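How Do You Teach a Robot? You Drive It!

My name is Mamta Khurana, and I teach robots at a little workshop called Protudik. My students can't read and they can't hear me, so I have to show them everything.

I sit in a chair and hold two controllers, one for each hand. When I reach forward, the robot reaches forward. When I squeeze, its fingers close. It's a bit like having very long puppet strings! 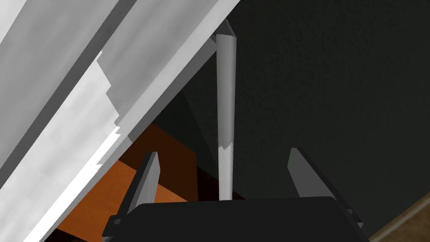
My first week, I was terrible at it. I kept squeezing too soon and grabbing a big handful of air. You have to go slowly and stop just before you squeeze - then check that everything is lined up.

I do a lot of my driving in a pretend house inside the computer, and we named it Clolirville. If I bump into a wall in there, the wall doesn't mind.

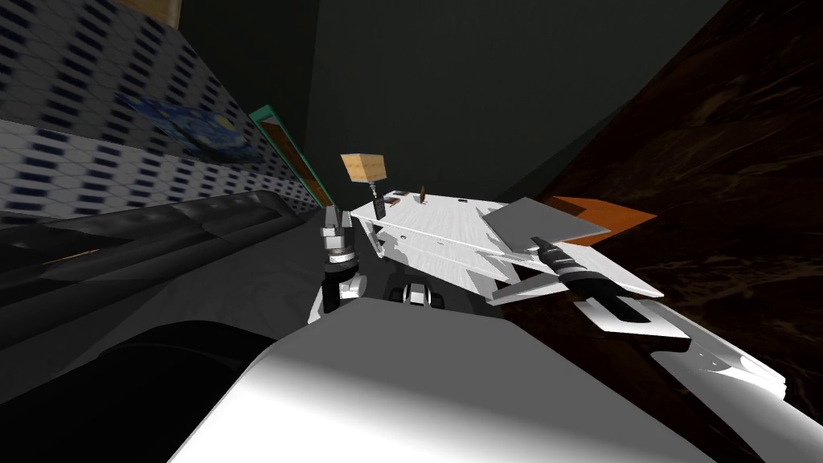 Two robot arms reaching toward a white table in our pretend house.

Every time I finish a job, the computer saves all my moves. One try is called a demonstration. So far I've done 564 of them, and my thumbs are sore! The robot's program studies my moves and looks for what they have in common. After that it gets a turn by itself.

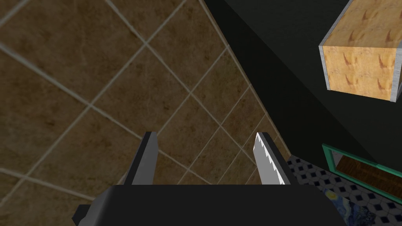 Hands are the hardest part to drive, I think. You have five fingers on yours, and you can feel what you touch. My robot gets by with two. Look at the one on the right and you'll find a row of tiny teeth, a little like a saw. I can't feel a thing through them, so I watch my screen very closely while I squeeze.

Want to try it? Ask a friend to close their eyes, then gently steer their hand to pick up a sock. Do it seven times, and then let them try alone!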